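Chapter 5
Wear at the Contact Surface

Learning goals
After this chapter the reader should be able to tell pad wear from actuator faults, state why a slip may go unrecorded by the controller, and write an inspection interval for a soft-faced gripper.

5.1 A failure without an alarm

Most faults treated in Chapters 3 and 4 announce themselves. A motor draws too much current, an encoder loses its index, a limit switch stays open. The controller stops and logs a code. The faults in this chapter are different in kind. The machine reports a good grip, the motion finishes on time, and the part is on the floor.

The case used throughout the chapter comes from the Drolham test room, where two-finger grippers with fabric-faced pads were used on smooth household plastics: lids, bins, and panels with recessed handles. In August the room recorded 3 dropped parts in one shift. No fault code was logged for any of them. Finger position, motor current and cycle time were all inside their normal bands. The first report, written at 4 p.m., gave the cause as "operator placement."
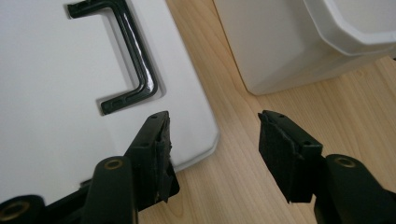 Amnuay Sitthichai, who reviewed the report, rejected that finding on one ground. The drops had all occurred during lifts by a flat edge, and none during lifts by a handle. A handle is held partly by its shape. Once the fingers close behind the bar, the part cannot leave without pushing them open. A flat edge is held by friction alone. If placement had been the cause, errors would be expected in both types of lift.

5.2 Friction grip and form grip

In a friction grip, the load that can be held by two opposed pads is

F = 2 μ N

where N is the normal force at each pad and μ is the coefficient of friction between pad and part. The motor controls N. Nothing in the machine controls or measures μ. The controller infers a grip from finger position and current, and both depend on N only. A pad that has lost half of its friction gives the same readings as a new one.

Fabric facings lose friction in several ways. Fibers are pulled out of the weave and form a fuzzy layer that shears easily. Corners lift from the backing, so that the true contact area is smaller than the pad area. Loose threads can be drawn into the grip and hold the pad away from the part along one edge. These changes may be seen long before a drop occurs, provided that the fingers are opened and the inner faces are looked at.

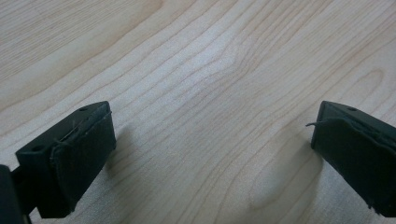

The maintenance sheet at Drolham called for pad replacement every 500 cycles. The count was kept by the controller and reset by hand. The review found that the count had been reset when the Vanags drive unit was exchanged, although the pads had stayed on the fingers. The sheet had one line for "gripper service" and did not separate the drive from the pads. Wear and count were no longer related from that point on.

5.3 Terms used in this chapter

Fraying: separation of fibers or threads at the border of a facing.
Lift: loss of bond between facing and backing, usually starting at a corner.
Silent slip: relative motion between part and pad that produces no change in any logged signal.
Margin: the ratio of available friction load to part weight. The Damorska method, given in Section 5.4, sets the lowest allowed margin at 2 for hand-held and arm-mounted tools alike.

Before reading on, work out the margin for a flat panel held by one edge when μ has fallen to half its new value and N is unchanged. Then repeat the calculation for a panel that is tilted during the lift, so that its weight also produces a moment about the pads.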